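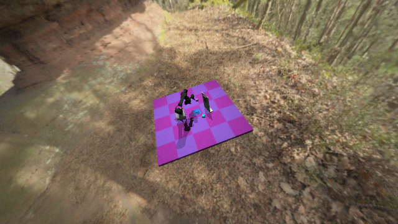
Simulation first, hardware later

The second-year manipulation project at Ullbridge begins without a robot. For the first half of the semester, students work only in software, and the arm they program exists as a model on a small tiled platform with two cubes and an upright black panel. Physical arms are issued once a team's controller passes in simulation.

The set task is short. The arm must pick up the larger cube, carry it clear of the panel and release it inside a marked goal region. The smaller cube is a distractor and must stay where it was spawned. A run is scored as a failure if any link touches the panel, even when the cube reaches its goal.

Each team submits one controller, which is run over 130 trials with randomised cube positions. The pass mark is 80 successful trials. Backgrounds are drawn from a set of outdoor photographs, woodland tracks among them, and are changed between trials along with the lighting. Teams that segment objects by colour alone tend to lose marks at this stage. A threshold tuned against a plain grey backdrop seldom holds up against leaf litter and dappled sun.

Of the 19 teams enrolled this year, 9 passed on first submission. Most of the remainder had the same fault: the planner treated the gripper as a point and ignored the width of the fingers, so the approach was valid on paper and clipped the neighbouring cube in practice. The correction is a few lines of code — finding it usually takes an afternoon in the logs.

The simulator, Telodham, was written by honours students at the Cester campus and is maintained there. It runs on an ordinary laptop at reduced resolution. Contact modelling remains its weak point, particularly friction at the fingertips, and teams are told to expect some slippage when they move to the bench.

Successful teams compete for the Aguirre Shield, held on hardware in the final week of semester. The task is unchanged, but the panel may be moved between rounds.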